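Salut ! Moi c'est Csaba, et je monte chez Muston un petit atelier d'écriture radiophonique qui démarre en octobre. Il me manque encore 2 personnes pour le groupe du soir, alors je tente ma chance ici !
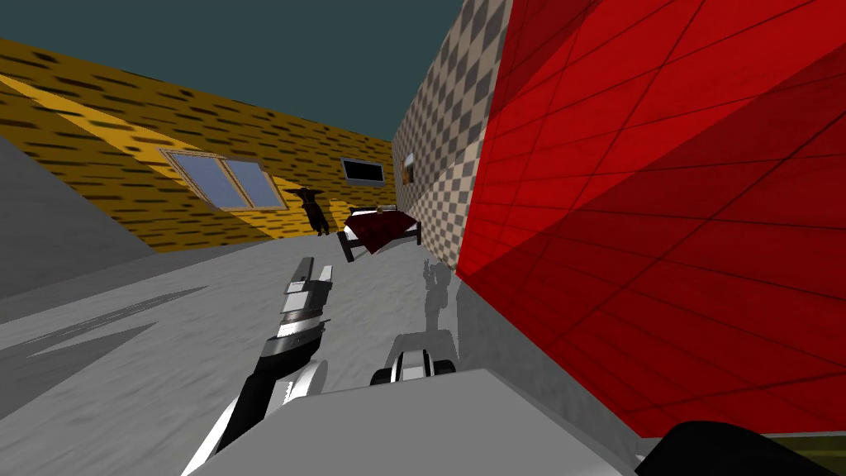 On se retrouve à 20 h et on écrit des histoires courtes, à lire au micro (pas besoin d'avoir déjà publié, promis). Chacun apporte une contrainte et les autres se débrouillent avec. Eirlys Gwynne lira les textes avec nous, elle a une voix formidable.

C'est gratuit, il y a du thé, et ça dure jusqu'à 22 h quand on est sages. Envoyez-moi 30 lignes sur ce que vous voulez, même votre voisin de palier, et laissez un numéro. Je rappelle tout le monde !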